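Bike shed thefts and the new key system

29 March 2022

Three of us in our block have now lost bikes from the shared shed, and mine was the most recent. I got home from Preltstead on the last train and it was there. By breakfast it was gone, along with the lock.

It was a secondhand Ristić tourer that I bought for £300, which I know isn't much to some people. I had put new tyres on it and a better saddle, and I used it to get to work most days. The police gave me a crime number over the phone and said to check the online selling sites. I have been doing that every evening.

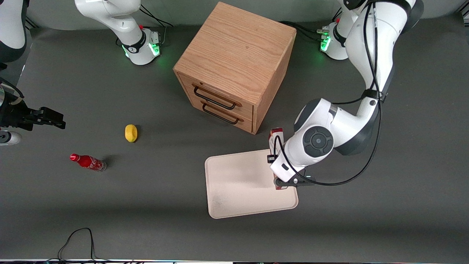
The management company for Skekitness has finally agreed to change the shed door. Until now it has had a keypad, and the code has been the same for as long as I've lived here. Delivery drivers know it. From April there will be a proper lock, with 2 keys for each flat and a charge of £13 if you lose one. They are also putting a light over the door, on a sensor.

I think the charge is fair. I'm less happy that flats with lodgers can't get a third key, and I have written to say so. No reply yet.

My contents insurance won't pay because the shed isn't inside the flat. If you keep a bike in a shared building, read that part of your policy, and write down the frame number too. I only had mine because it was on the receipt.

For now I'm getting the bus to Drarnorance and walking the last bit, which adds half an hour each way. If you see a dark green Ristić with a brown saddle and a dent in the rear mudguard, please leave a comment or send me an email.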